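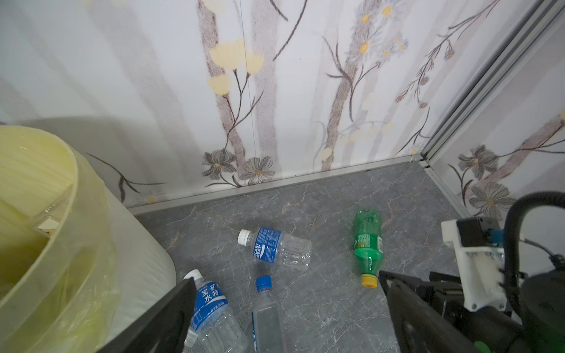 Section 5. Setting Up the Bobbin Winder

The Dirkico stand-alone bobbin winder lets you fill bobbins without unthreading your sewing machine. It also lets you fill far more bobbins than you will ever use. The manual takes no position on that.

Before you start

Clear a flat spot within reach of an outlet. The power cord is shorter than you would like. Check that you have the winder, the thread post, the tension disk, the felt pad, and the small bag of spare rubber rings. Put the bag somewhere sensible now. You will want it in October and it will be gone.

Caution: Do not plug in the winder until you reach step 6.

Mounting and threading

1. Press the four suction feet down firmly. If your table has a cloth on it, take the cloth off. Suction feet do not grip gingham.

2. Screw the thread post into the hole at the left rear until it stops. Finger tight is enough. Pliers will get it tighter, and then it will live there forever.

3. Slide the felt pad over the post, then the spool. Use the pad even if the spool seems happy without it.

4. Bring the thread forward, once around the tension disk, counterclockwise. If you go clockwise the winder will still run and the bobbin will come out soft and spongy, like something you would find under a car seat.

5. Push an empty bobbin onto the spindle until it clicks. Pass the thread end up through one of the small holes from the inside, and leave a tail long enough to hold.

6. Plug in the winder. Hold the tail, press the lever toward the bobbin, and let it make a few turns. Stop, snip the tail close to the bobbin, and start again.

Note: Skipping the snip is popular. The tail then wraps itself under the spindle, and you get to learn how the spindle comes off (see Section 8). 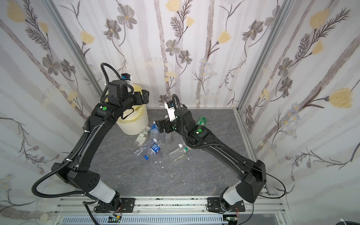
Setting the fill level

The winder shuts itself off when the thread reaches the stop arm. From the factory the arm is set for a standard metal bobbin, so owners of other sizes should adjust it before trusting it.

1. Turn the winder off and loosen the screw at the base of the stop arm by half a turn.

2. Move the arm outward for a fuller bobbin, inward for a smaller one. Small moves, please.

3. Tighten the screw and wind one test bobbin in a thread you don't care about. Everyone owns a spool of this. It is usually orange.

4. Check that the thread sits level from side to side and stays just inside the rim. If it bulges at the top or bottom, raise or lower the tension disk slightly and wind another.

Caution: Never fill past the rim. An overfilled bobbin will jam in its case, generally in the middle of a long seam on a borrowed machine.

Winding speed

The dial runs from 1 to 12. Use 8 for ordinary cotton. Drop to 5 for polyester, which stretches as it winds and then relaxes later, inside your quilt. Settings above 8 are meant for heavy cotton. They are also very loud, and the cat will leave.

Metallic thread should be wound at the lowest setting, with the spool on its side if you have the Hasar horizontal post (sold separately). Without it, wind slowly and keep a hand near the switch.

Let the motor rest for a few minutes after 12 bobbins in a row.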